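Histley Community Kitchen: progress report to the Innes Fund
Period covered: April to July
Prepared by Morven Tennant, kitchen coordinator

1. Summary

The grant of £800 was awarded to improve how we store and portion fresh meat for the shared meals. Most of it has now been spent. The new containers are in use, the storage procedure has been rewritten, and labelling is the one part of the plan that is behind. We served 76 meals in July, all of them cooked from meat portioned and stored in the new way.

2. Containers and trays

We had been keeping raw meat in a mixture of old ice cream tubs and foil trays. Lids went missing and it was hard to see what was in the fridge without opening everything. Kenneth MacRitchie compared several types and we settled on clear plastic containers, bought from Posska along with shallow trays for holding meat while it is being worked on. Delivery took longer than quoted and the order came in two parts, the trays first.

The clear sides have been the main benefit. Whoever is cooking can check what is there from the fridge door, and the older stock is used first. The lids are kept next to the containers while filling, laid flat on the table.
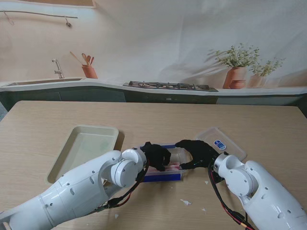 Clear container with blue trim on the work table, with the cream tray to the left and the lid to the right.

The blue parts have a second use for us. Clear plastic is easy to lose sight of on a pale table or in the sink, and the colour helps at washing-up. We have decided to keep these containers for raw meat only. Cooked food stays in the older white boxes, which are stored on a different shelf.

3. Buying and portioning

Verna Dvorak took over the meat order in April. She now buys larger pieces where the price is better, mostly pork belly and shoulder, and they are divided on the day they arrive. Pork belly has been the most useful cut. It suits the slow braise that Ignacio Zabala cooks for the evening meal, and any surplus can be frozen in slices. 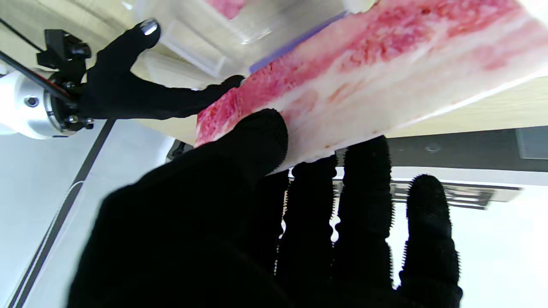

Pork belly, showing the layers of lean and fat.

Portion size was a problem in the first month. Pieces were cut too thick, the containers would not close properly and some meat had to be moved to bags. Ignacio has since written a short guide, now taped inside the cupboard door, giving the thickness for each dish. Flat slices go in one on top of another and the lid goes on straight away.

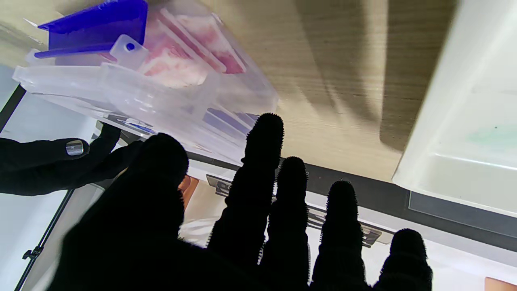
Waste has dropped since the guide went up. In April we threw out meat on 3 occasions after it passed its date. In June and July there was none. We would like to see the same over the winter, when attendance is less predictable, before saying the problem is solved.

4. Training

Heather Laing ran 2 short sessions on handling raw meat, covering hand washing, keeping surfaces separate, fridge temperatures and the order in which shelves are filled. Everyone on the cooking rota has attended one. New helpers will be shown the same material before their first shift.

5. Outstanding work

The date labels are not yet in place. The first batch came off in the fridge and the supplier, Rukum, is sending a different adhesive to try. Until then we are using masking tape and a marker pen. We also need spare lids, and have asked Posska whether these can be bought separately.

6. Next period

We plan to spend the remaining money on the labels and lids, and on a second fridge thermometer. Kenneth will send the receipts with the final report. No change to the agreed budget headings is requested.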